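I'm not convinced by off-white

Filed under: house, grumbles

Chiamaka came round on Friday, looked at my kitchen and said it was "very calming". I have been irritable about it ever since. She meant it kindly. She is the person who talked me into the whole cream business in the first place, over a long lunch in Lamport, with her phone propped against the water jug and one pale kitchen after another going by on it. Pale bowls, pale stools, pale bread bins. A pale colander, even. I remember thinking that all of these people must eat nothing but rice.

And yet I went along with it. Over the winter the dark things went into boxes and the pale things came in, and now it's March and I have lived with them long enough to have an opinion.

The case for, as it was put to me

Pale things make a small room look bigger. Pale things go together without any effort. Pale things never date.

Taking the first one: my kitchen is narrow and faces a wall. It looked like a narrow kitchen facing a wall when the crockery was blue, and it looks like one now. Edem says it feels lighter at breakfast. Edem also repainted the ceiling that same week, so I don't think the crockery can take the credit.

The second claim is the one I'd warn people about. "Off-white" on a website is one colour. In a kitchen it's a dozen. The Torvik canisters lean towards yellow and the Torvik bowls, bought the same day from the same page, lean towards grey. The paint is called Jidlow Chalk and is pinker than either of them once the lights go on. With a cupboard of bright mismatched plates you never notice, because mismatched is the look. With a cupboard of nearly matching ones you notice every single time you open the door. It's like wearing two navy garments that aren't the same navy.

Some of them manage to disagree with themselves. You get a warm creamy edge round a middle that's gone cool and bluish, and I would bet that the product photo made the two look identical.

As for never dating, I'm old enough to remember when everything was magnolia and we were told the same thing.

Scratches

My real complaint is with the surface. The sales pitch for pale, smooth stuff always has "wipe clean" in it somewhere, and yes, you can wipe it. Jam comes off. Tea mostly comes off if you're quick. Turmeric has never come off anything in the history of the world and I'm not going to blame the colour for that.

Scratches are another matter. On my old brown tray, which had been dropped, sat on and used as a sledge, you'd have needed a torch and a good deal of patience to find any one scratch. On a pale face even the short thin ones come up grey, like pencil. I have spent real minutes of my life rubbing at something that I took for pencil. And a speck that would have vanished on wood sits out there on its own, asking to be dealt with.

I tried the remedies. Bicarb paste did a bit of good on the grey marks that cutlery leaves on plates, and I'll admit I was surprised by that. It did nothing for proper scratches and I don't see how it could, given that a scratch is a bit missing. A melamine sponge took the marks off one bowl and the shine along with them, so now that bowl has a dull patch the shape of my enthusiasm. Toothpaste smelled nice.

Mawuli, who has less patience with me than most people do, said I should stop looking so closely. He has a point. Get right down next to anything pale and you can find a few grey lines and a dot.
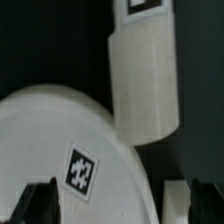 What it cost

I kept the receipts, which was a mistake. The total for the great paling came to £785, and that's with the stools in the sale. Chiamaka thinks I've added it up wrongly. I did it again and got £831, the second time having remembered the bread bin and the delivery.

For that money I have a kitchen in which I own the same things as before, in a different colour. I'd like that to be the sentence anyone reads before they place an order. I had bowls. I had canisters. The old canisters had a better seal, if anything: the new lids look lovely but they're the sort that rest on top and hope for the best, and the flour has been clumping.

I asked Torvik about the lids and got a cheerful email telling me to enjoy my purchase.

Things I've changed my mind about

In fairness (I am trying) there are a few pieces I'd buy again.

The big serving bowls are good. Food looks better in them, particularly anything green, and they're heavy enough to stay put while you stir. Nothing metal goes near them apart from a serving spoon, so they've stayed nearly as they were.

A thick rounded rim is worth having on anything you carry. I didn't think about this at all when buying, I was too busy holding things up against paint cards, but the pieces with a proper raised edge are the ones we use. You can get your fingers round them, and a spill stays where it is for long enough to find a cloth. The flat ones with no rim to speak of have drifted to the back of the cupboard. If I were starting again I'd choose by edge first and colour last.

And the utensil pot, which I was rude about when it arrived, has turned out to be useful in a dull way. It's wide at the bottom and doesn't tip when somebody yanks out the ladle.

The stools I would send back tomorrow. Pale seats and jeans, need I say more. Kwadwo was over in new dark denim and spent the evening standing up, out of politeness, until I told him the damage had been done weeks ago by me.

What I'm doing now

Some of the dark things have come back out of their boxes. The brown tray is in daily service again and looks terrible and nobody minds. The blue plates are back as well, next to the pale ones, and the cupboard looks much more like somebody's cupboard.

The pale things that scratch easily have been given jobs where it doesn't matter much. Fruit goes on one. Another holds the post, keys and whatever Edem takes out of his pockets. I've stopped with the pastes and sponges altogether, partly on principle and partly because I've run out of bicarb.

I've also made a rule that I'll pick a thing up in a shop before I pay for it. Run a thumb along the edge. Tilt it to the light and see whether the one on display, the one everybody has been handling, has gone grey already. If it has, mine will too. There's a homeware place out at Mimedstead with a returns shelf at the back, and twenty minutes at that shelf told me more than all of the websites had. Most of what was on it was cream.

Korkor has asked whether she can have the stools. I've told her about the jeans. She says she only wears skirts, so they're going on Saturday if she can borrow the van.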